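How I record demos for a bowl task without losing a whole evening

I've taught our arm at Kuvbridge a handful of tabletop jobs by now, and the part people ask me about most is the recording. So this is my routine, warts and all!

Start with the wrist camera. Open its feed full screen and move the arm to your start pose before you touch the record button. You want at least a bit of each thing the arm will deal with in view at the start (a bit is fine - mine usually begin with things half out of the picture and the policy copes). Then lock focus and exposure. I left exposure on auto for my first 21 demos and had to throw out every one of them, because the table went brighter and darker each time the arm moved.

Next, pick your start positions. I move the bowl a little between takes, and every seventh take I move it a lot. Morenike Iyamu puts tape marks under the table edge so she can get back to a layout later, and I've stolen that from her. 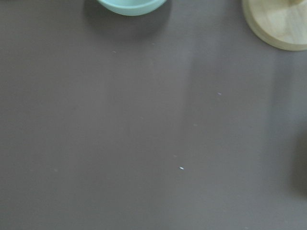
Now drive the arm slowly. Slower than that! If you stop to think halfway through a reach, the pause goes into the data and the arm will happily learn to stop and think too. I rehearse the move twice with recording off, then do it in one go. If you fumble the grasp but recover, keep the take and tag it "recovery" - those are gold later on.

When a take is done, back the arm off to the start pose and only then hit stop. Name the folder by task and layout, and write your note right away (mine are things like "came in too high" or "good, bit jerky at the end").

Play back every take at double speed before you train. It's dull, so put some music on. I had 1261 takes in the Clilness set when I did my last big cleanup in November, and the bad ones were mostly from late at night, when I'd gotten sloppy with the stick. These days I quit at nine and start the upload on my way out the door.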